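Visit report: open day at Hultura, Dobson

The Hultura building in Dobson opened its doors to visitors for the first time since last May, and three of us from the playgroup network drove over. It is 55 miles each way, mostly on the county road, and parking was free behind the loading dock.

Hultura makes and packs play food and play shop sets for preschools. The front of the building holds offices and a small shop. The tour starts in the sample room, moves on to sewing, and finishes in packing. Groups were kept to eight people. Our guide was Tracey Sedgwick, who runs the sample room and answered questions as we walked.

She spent most of her time on bags. Preschools used to get their play food in cardboard boxes, and the boxes gave out before the food did. The company now sells many of its sets with a cloth tote. Children use it for playing store, and it doubles as storage at the end of the day. The thin fabric folds down small for shipping, but Tracey said some customers have asked for a heavier one. A canvas version is being tried out with a preschool in Kudov.

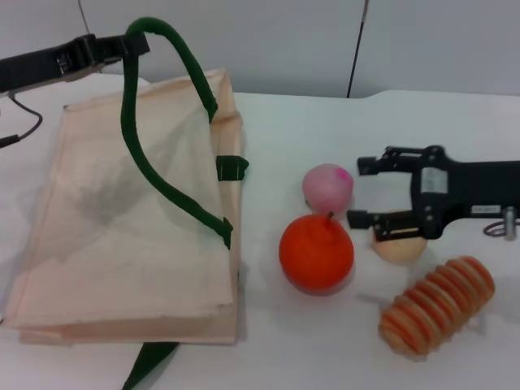 Beige tote with green straps, with play fruit on the table beside it.

The straps were a bigger subject than I expected. Long ones let a child carry the bag on a shoulder, but they also get stepped on. One of our group asked for a short-handled option, and Tracey wrote that down.

Sewing was quiet when we came through, with two machines running. In packing, finished sets wait on shelves by order number. The largest order on the board was for 1,682 sets, going to a distributor called Bultico. We were asked not to handle anything on those shelves.

The shop sells seconds at a reduced price, mostly pieces with paint flaws. I bought a bag of vegetables for our own play kitchen. Cards were accepted, but the reader was slow.

The tour took roughly an hour. There are stairs between sewing and packing, and visitors who can't manage them are taken around the outside. Coffee was available in the front office. Anyone who wants to go on the next open day should sign up at the shop counter.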